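Search this board
Search Advanced search

Brallora says its documentary had 4000 "paid views" in November - does that add up?
Posted by grubestreet, 9:14 am

The distributor put out a press note for Tromard, the salvage diver documentary, and the trades ran it pretty much word for word. 4000 paid views in the first month, "97 percent of them on Atotano." No revenue number, no split between rentals and purchases. On Atotano you can rent it for $3 or get it as part of the monthly plan. So what is a paid view? If I already pay for the plan and click on it, did I pay for it?

RE: Brallora says
slow_fade wrote:
It's a small film and 4000 is a small number. If they were going to lie wouldn't they pick a bigger one? I think you're looking for a scandal in a press note.

RE: Brallora says
grubestreet wrote:
I didn't say lie. I said it doesn't tell you anything. All rentals would be $12,000 before Atotano takes its cut. All plan viewers could be close to nothing. The headline I read called it "a digital hit." Compared to what?

RE: Brallora says
catrin_penry wrote:
Catrin Penry here, I had a short on Atotano two years ago so I've seen one of their statements. There's a column called "qualified plays" and it lumps rentals and plan viewers together. You have to go three pages in to get them apart. My guess is somebody at Brallora copied the first page and typed "paid" over "qualified." I wouldn't call it fraud. I wouldn't put it in a headline either.

RE: Brallora says
slow_fade wrote:
OK, that's useful. How long does a person have to watch before it qualifies?

RE: Brallora says
catrin_penry wrote:
On my statement it was 100 seconds. It may have changed. That was long enough to get through my opening titles and not much else.

RE: Brallora says
matinee_moth wrote:
100 seconds!! So everyone who put it on, saw it was subtitled and bailed is in there. I was one of them, sorry to the divers. (I went back later and the middle hour is great.)

RE: Brallora says
h_engelhardt wrote:
I'm going to disagree with most of you. Theaters have counted tickets forever, and a ticket doesn't tell you if the person stayed either. Half the house can walk out and it's still a sale. Why hold a tiny distributor to a tougher rule than a multiplex?
- Henrike Engelhardt

RE: Brallora says
grubestreet wrote:
Because a ticket has a price on it. I can multiply. With this I've got one number and no idea what to multiply it by.
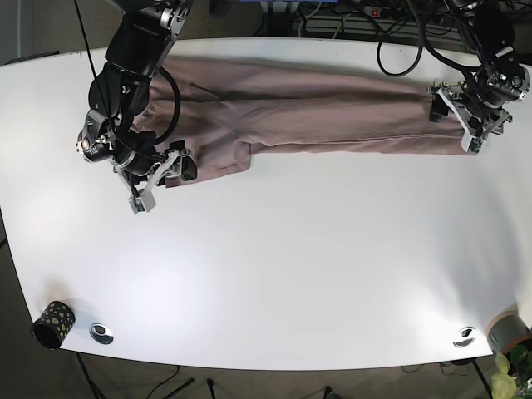 And the 97 percent bothers me more the longer I look at it. The film is also on disc from Brallora's own store, and it played one night at the Grube. If those are in the other 3 percent, that's 120 between them. The Grube said it sold out. Either that's a very small room or the theater seats aren't in the total, and then "views" means online only and the 97 is a percentage of something they haven't named.

RE: Brallora says
slow_fade wrote:
The Grube's upstairs room is pretty small, to be fair.

RE: Brallora says
h_engelhardt wrote:
It was downstairs. I was there. I'll give you that one, the seats can't be in it.

RE: Brallora says
grubestreet wrote:
Thanks. I wrote to the press contact on the note and asked for the rental number by itself. So far I have an auto-reply and a link to the trailer. Will post if I get anything else.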